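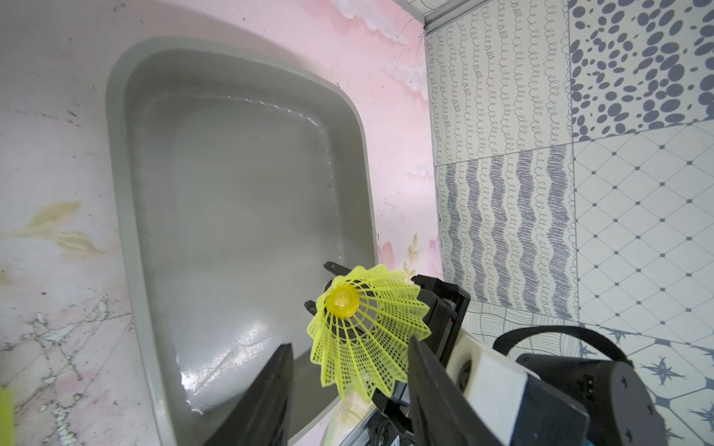

Our group looked at how to clean plastic badminton shuttlecocks so that they can be put back into use. The sports hall in Fillville that we share with two schools goes through a lot of them, and most of the ones thrown out are dirty but not broken. The skirt of a plastic shuttlecock is a fine mesh with ribs running through it, and dust and floor dirt collect where the ribs meet the mesh. We did the washing over a grey plastic basin with rounded corners, set on a pink countertop with a cloud and marble pattern, and worked with yellow shuttlecocks like the one held above the basin with its base up and its skirt pointing down. All of the washing was done in the spring term, and the report was written in June.

Background

The hall keeps used shuttlecocks in a bin by the door. When the bin is full it is emptied into the trash. We asked if we could have one full bin for the project and were given it. There were 60 plastic shuttlecocks in it after we took out the feather ones, which can't be washed the same way and are not part of this report.

Before starting we sorted them. 14 had a cracked rib or a hole in the mesh and we set those aside. The remaining 46 went into the washing tests. Some had grey marks on the base from the floor and a few had a sticky patch that we think was old tape glue.

What we wanted to find out

We had two questions. The first was which way of washing gets the mesh clean without bending the skirt out of shape. The second was if a washed shuttlecock flies about as well as it did before it was washed. The second question turned out to be harder to answer than we expected and we only got partway with it.

Materials

We used the basin, warm tap water, a mild dish soap, two soft toothbrushes, old towels and a kitchen thermometer. For the glue patches we also tried a citrus cleaner sold under the name Dzene, which one of us had at home. The flight test was done in the hall with a tape measure and masking tape on the floor.

Method

We compared three ways of washing.

Rinse only. The shuttlecock was dipped in plain warm water, moved back and forth and taken out.

Soak and rinse. The shuttlecock was left in soapy water for 11 minutes and then rinsed in clean water.

Soak and brush. Same as the soak, but each shuttlecock was brushed inside and outside the skirt before the rinse.

In all three cases we held the shuttlecock over the basin with the skirt down afterward and let it drip before it went on the towel. If it is put down on its side too early, water stays in the mesh and dries there, and you get white spots. We found this out on the first batch and changed the method after that, so the first batch was washed again.

The water was kept at a temperature that was comfortable for the hands. We tried hotter water on four of the damaged shuttlecocks to see what would happen. The skirts got soft and two of them dried in an oval shape, so we did not use hot water on any of the good ones.

Drying took longer than the washing. We stood the shuttlecocks on a towel with the skirt down and left them overnight. The inside of the base holds a little water, and it only comes out if you shake it.

Results

Rinsing removed loose dust but left the marks on the base and most of the dirt where the ribs join the mesh. The soak was better, and for lightly used shuttlecocks it was enough. The brush gave the cleanest result in every batch. It also took by far the most time, and when we pressed too hard the scalloped edge of the skirt bent inward. Most of the bent ones went back to shape on their own by the next morning. One did not.

The glue patches did not come off with soap. Dzene took them off, but it left the surface slick and we had to wash those shuttlecocks a second time. We would use it only where there is glue.

For the flight test one person served from behind a tape line and another marked where the shuttlecock landed. We did this before and after washing with the same shuttlecocks. The landing spots were spread out so much in both rounds that we could not see a difference. This may mean that washing makes no difference, or that our serves were too uneven to show it. We don't have a launcher and we think one would be needed to say anything certain. The players who used the washed ones in practice did not complain about them.

How much could be saved

According to the hall's own order list, the three users together bought 2,165 plastic shuttlecocks over the last school year. We don't know how many of those could have been washed and used again. Our bin is only one bin, and it may not be typical. In that bin more than three quarters were undamaged, so even if other bins are worse there is probably something to save.

We also wrote to the club in Wavidmont to ask what they do. They rinse theirs in a sink at the end of each season and have never used soap.

Problems

The basin was too shallow for a full batch. The shuttlecocks float, and with a thin layer of water they just lay on their sides with half the skirt dry. We ended up doing small batches and turning them by hand during the soak – a deep bucket with a lid to hold them down would work better.

The floor of the basin also gets slippery with soap on it, and dirt from one batch stays behind in the corners. We wiped it out between batches from the second week on. Earlier batches may have picked up some dirt from the ones before.

We judged how clean the shuttlecocks were by eye. Two of us did it separately and then compared, and we mostly agreed, but a photo scale would have been fairer.

Recommendation

For everyday use we suggest the soak and rinse, with brushing only for the ones that still look dirty. Shuttlecocks with cracked ribs should be taken out first. The hall has agreed to try a second bin marked "wash" next to the trash bin in the fall, and the Clilitz after-school group has offered to do the washing once a month if someone gets them a bucket.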